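Gukley abre ponto de triagem de pilhas e pequenos eletrônicos no galpão da Vosen

O bairro de Fondura ganhou em março um ponto fixo para a entrega de pilhas, cabos e pequenos aparelhos sem uso. O serviço funciona no galpão da Vosen, na rua Boros, e é mantido pela Gukley, empresa que já fazia coletas mensais em escolas e condomínios da região.

Até o mês passado, quem morava em Fondura precisava esperar a coleta itinerante ou levar o material até o centro da cidade. Muita gente guardava as pilhas em gavetas ou acabava jogando tudo no lixo comum. O novo ponto recebe material de segunda a sábado, das 8h às 17h, e na quinta-feira fica aberto até as 20h.

Na primeira semana foram feitas 159 entregas, segundo a Gukley. A maior parte veio de moradores, com sacolas pequenas. Entre as empresas, 21 se cadastraram para entregar material com frequência, a maioria lojas de conserto, papelarias e escritórios de contabilidade.

A separação é feita em bancada, com cestos plásticos de cores diferentes. O conteúdo das sacolas é distribuído aos poucos, e os cestos são esvaziados em caixas maiores no fim de cada turno.
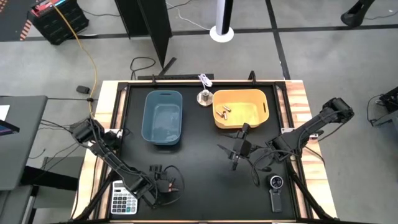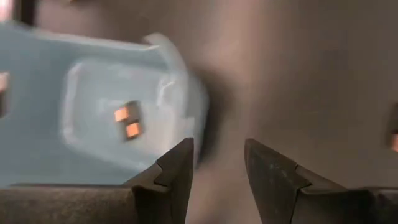
Triagem no galpão da Vosen, em Fondura

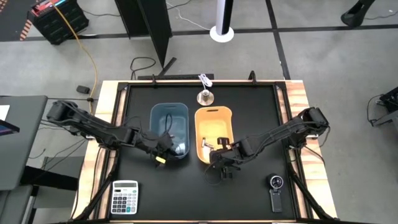 O responsável pela operação, Imre Lengyel, diz que o maior problema até agora é o material que chega misturado. Pilhas soltas no fundo da sacola, junto com moedas, clipes e chaves, atrasam o trabalho e podem causar curto-circuito. A orientação é trazer as pilhas em um pote ou saco separado e, no caso das baterias de 9 volts, cobrir os polos com fita adesiva.

"As pessoas trazem a gaveta inteira, do jeito que estava", afirma Lengyel. "A gente recebe assim mesmo, mas leva o dobro do tempo."

São aceitos pilhas comuns e recarregáveis, carregadores, cabos, fones de ouvido, calculadoras, controles remotos, câmeras, telefones e outros aparelhos que possam ser carregados com uma só mão. O ponto não recebe lâmpadas, cartuchos de tinta, televisores, monitores nem baterias de automóvel. Para aparelhos grandes, continua valendo o agendamento de retirada em casa, pedido pelo telefone ou no balcão da Gukley no centro.

Não há cobrança para moradores. Cada pessoa pode entregar até 100 pilhas por visita, sem necessidade de cadastro. Empresas precisam preencher uma ficha na primeira entrega e recebem um comprovante com o peso do material, documento que algumas seguradoras e administradoras de imóveis passaram a pedir. Acima de 200 quilos por mês, a entrega empresarial tem de ser combinada com antecedência.

Quem leva telefones deve apagar os dados antes e retirar o chip e o cartão de memória. A equipe não faz esse serviço no balcão. Aparelhos com bateria estufada não devem ser abertos nem colocados junto com os demais. Nesse caso, o morador deve avisar logo na entrada, e o aparelho vai para um recipiente próprio, com areia.

O que ainda funciona segue outro caminho. Calculadoras, fones e carregadores em bom estado são testados e, a cada dois meses, oferecidos às escolas do bairro. A primeira lista deve sair em maio. Escolas interessadas podem deixar o nome e um contato no balcão. O restante é embalado e enviado para desmontagem fora da cidade, onde os metais são separados do plástico.

O galpão fica nos fundos do terreno da Vosen. A entrada de pedestres é pelo portão lateral, ao lado da parada de ônibus, e os carros devem usar o portão principal, onde há cinco vagas de parada rápida. Nos dias de feira, a rua Boros fica fechada ao trânsito até as 14h e o acesso de veículos é feito somente pela rua de trás.

O contrato de uso do espaço vale por um ano. A Vosen cedeu a área sem aluguel e paga a energia elétrica, enquanto a Gukley responde pela equipe e pelo transporte. As duas empresas vão decidir em novembro se renovam o acordo. Lengyel diz que gostaria de abrir um segundo ponto, do outro lado da ferrovia, mas ainda não há local definido.

As coletas mensais nas escolas continuam nas mesmas datas. Nos condomínios, os coletores instalados na portaria serão mantidos até junho, e depois disso o recolhimento passa a depender de pedido do síndico.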